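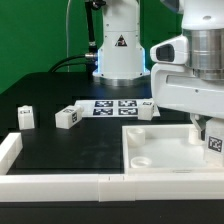

About Cloltico

Cloltico reads public budgets so that you can go on living a full life. We are a small office above a dry cleaner in Jalcombe, and we publish plain-English guides to what towns, counties and school districts plan to spend, what they end up spending, and how the two came to be such distant cousins.

We started with one document: the Jalcombe town budget, 1,071 pages long with the appendices. The library had a copy. It was in excellent condition.

Our first guide boiled it down to 2 pages, and people picked it up, mostly at the post office. A few wrote in to ask why repainting the parking lines cost more than the summer reading program. We asked the town. The town said it would get back to us, and in May it did, with a corrected table.

What we do

We now cover 63 local governments. For each one we put out a spring guide to the proposed budget and a fall update on where the money went. We also run evening classes on reading a balance sheet, open to anybody who can divide and is willing to admit it.

Newspapers may reprint our guides free of charge. Please keep the footnotes. We worked hard on the footnotes.

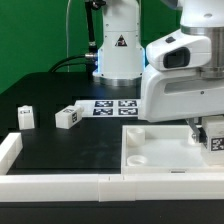 Who pays for it

Nearly 700 households subscribe, and the Simard Fund covers the rent. We take no money from any government we write about, an arrangement that has caused very little disappointment on their side. Our own accounts go up on this site every year, including the coffee line, which readers have called excessive.

What we don't do

We don't endorse candidates, tell you how to vote on a bond measure, or explain your property tax bill over the phone. The Aston County assessor has a phone too, and it deserves to ring.

Visiting

The office is open weekday afternoons until 4:30. Use the side stairs and knock hard; the pressing machines downstairs are loud. Old guides are in the rack by the door, and you can take as many as you like.
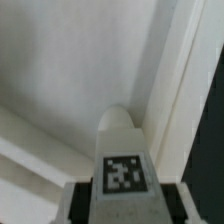 Marker on the rear face of the gripper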